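# Visit to the Holtura lab in Prikton: how they keep a picking cell alive

I went to the open afternoon at Holtura in March together with a small group from Drokside, where I look after packing machines. Most visitors came to see the robot at the vegetable stand. I came with a different question: who cleans it, who checks it, and what do they do when something gets loose? The technicians were kind and let me stay by the cell until the coffee was gone.

The task is simple to explain. The robot stands before a wooden rack with crates of vegetables, and a shopping basket is next to it.
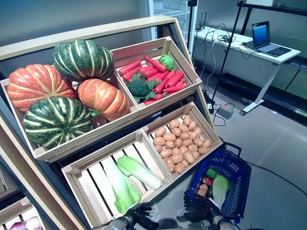
Cabbage and potatoes on the lower tier, blue basket on the right.

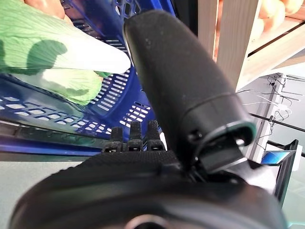
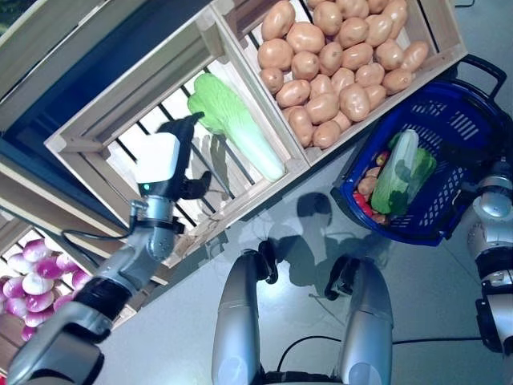 The potato crate is the fullest one.

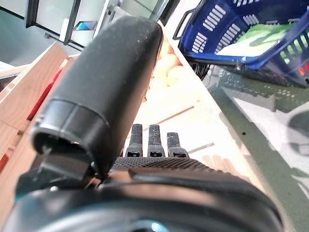
The cell has the number 1268 on its maintenance sheet, and this sheet was for me the best part of the visit. It is printed on paper, one page for each week, and it hangs on a clip by the door. I asked why they don't keep it on a computer. The answer was that they tried, and the people stopped filling it in after one month. With paper and a pen on a string they fill it in.

The morning check has 5 points and takes less than ten minutes:

1. Look over both hands under a strong lamp for cuts, dust and worn fingertips.
2. Open and close every finger slowly, first without load, then against a foam block.
3. Follow the cables with the hand from the wrist up to the shoulder and feel for stiff places.
4. Clean the wrist cameras with a dry cloth.
5. Put the basket and the rack back on their floor marks.

The third point was added after a bad week in the winter. A cable had been rubbing at the wrist and the signal from one finger came and went. They changed the finger, then they changed the board, and the fault was still there. At the end one technician bent the cable with two fingers while another watched the signal, and it dropped each time at the same place. The cable was exchanged in half an hour. We had almost the same story in Drokside with a labeling head, so I had to laugh a little.

Vegetables are dirty work for a hand. Potatoes bring fine soil, and the soil goes into every groove. The lab brushes the fingertips with a soft toothbrush after each session and wipes the palm with a cloth that is only a bit damp. They don't use compressed air, which pushes the dirt deeper into the joints. I wrote this down and underlined it, as we use compressed air for nearly everything.

The fingertips are a wearing part. They are bought from Bautista, a small workshop in the same town, and the lab keeps 37 of them in a drawer, sorted by finger. A new tip is not put on alone. If one is worn, they exchange the whole set on that hand, otherwise the grip becomes uneven and the robot turns the object while lifting. The old tips go in a box for the students, who use them for tests.

I also asked about the floor marks. The rack has to stand in the same place each day within a few millimeters, or the first reaches of the day go wrong. It sounds strict, but the method is only tape on the floor and a wooden stick cut to the right length. One person holds the stick between the rack and the robot base, and the other one pushes. After that they run one slow reach to every crate with a hand on the stop button. Only then does the normal work begin.

What I missed was a clear plan for the spare parts of the arm itself. For the hands everything is in order, but for a shoulder motor they would have to wait several weeks, and there is no second arm in the house. The technicians know this and are not happy about it. The budget for the cell is fixed until 2031, and a spare arm is not in it - maybe a shared one with another lab, they said.

Two practical notes for colleagues who want to go. The entrance is at the back of the building, past the bicycle stands, and the front door stays locked also on open days. Bring closed shoes, they don't let anybody near the cell in sandals. The tour starts at two, but the technicians do a cleaning round at four and you may watch it if you ask. I have already asked for a copy of the maintenance sheet, and I will hang it in our workshop when it comes.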